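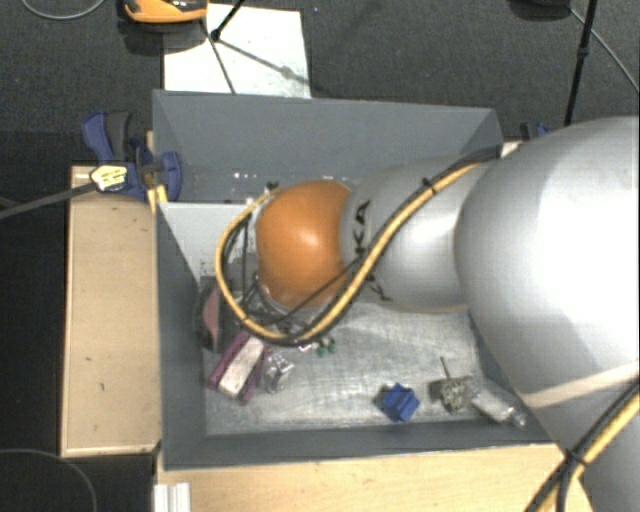 Bin picking: retry from a new angle, or just shake the bin?

drirnitz_lab
Posted 2/9/19
We finished the grasp comparison in January and I want opinions before we write it up. Same arm, same bin, same mixed objects. Method A picks the best grasp from the depth image and, if it fails, tries the next best. Method B does the same but pushes the pile sideways before any retry. First-try success was the same for both, as it should be. On retries A got 58 percent and B got 64. Each method ran 40 bins.

munov
Six points on 40 bins doesn't tell me much. How many retries is that? If one bad bin has ten retries in it, the number moves a lot. I would report per bin, with the spread.

halby_k
Agree with munov on the stats, but the direction makes sense to me. Clear plastic gives you holes in the depth image. Push it and you at least get a different set of holes.

drirnitz_lab
We have it per bin, I'll add it. Most of B's gain is on objects lying against the walls. On clear objects there was no difference I could find.

halby_k
Then I take back my explanation.

ssalehi
Soudabeh Salehi here, I did the pushing work with Hertta Vuorinen on the Noh project. Our result went the other way. Pushing moved as many objects into the corners as it freed. Which direction do you push?

drirnitz_lab
Always toward the center of the bin, 2 cm above the floor.

ssalehi
We pushed along the long side, so that could be the whole difference. I still wouldn't call it a better method until you run random directions as a third condition.

munov
Also count the time. A push costs seconds, and A could use those for another grasp.

drirnitz_lab
Fair. I don't agree that random pushes are needed for this paper, but I'll log the times and rerun both with a fixed time limit per bin. Will post the table in this thread.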